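How do I get a missing acting credit added to my profile?

Kimutai Chege
I played a paramedic in two episodes of Plarwood, a streaming drama, and the second one left me out of the cast list.
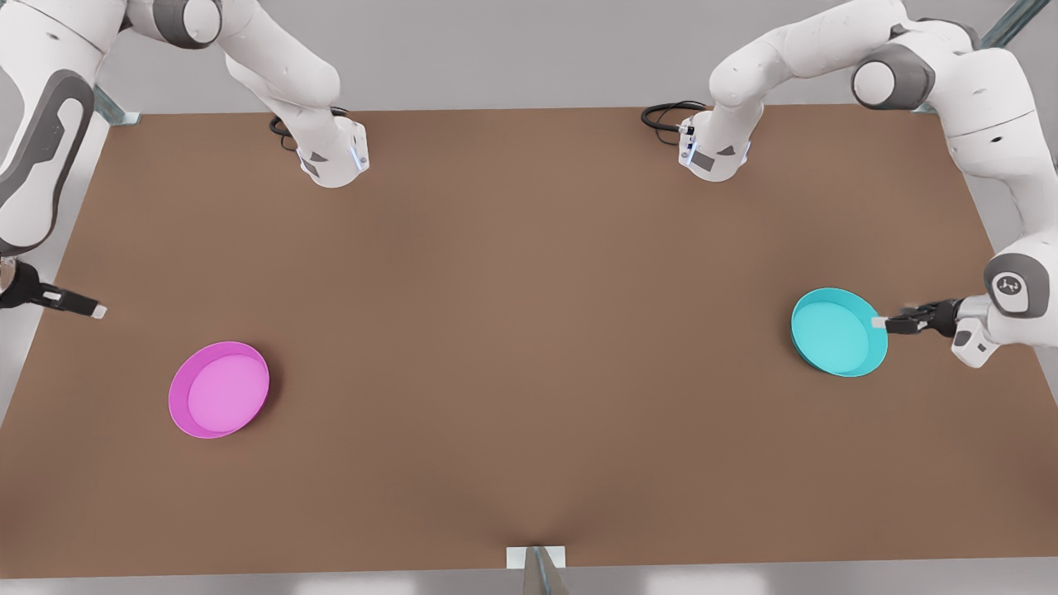

My name is in the end credits of both. I sent a correction through the Vutus cast database in May and it came back as "unable to verify". Do I need the production company to write in for me?

Shazia Orakzai
No, you can do it yourself. Open the episode page, not the series page, and add your name exactly as it's spelled on screen. In the notes box put the time the credit appears. Mine was refused twice until I did that – then it went up in 5 days. If you had a speaking part, leave the "uncredited" box alone.

Jhonatan Cabrera
Just ask your agent, they do this all the time.

Sobia Minhas
Check that you don't have two profiles. I had one with my middle name and one without, and the missing credit was on the other one. There's a merge form at the bottom of the profile page. It took longer than a normal correction and I lost my headshot, so save a copy first.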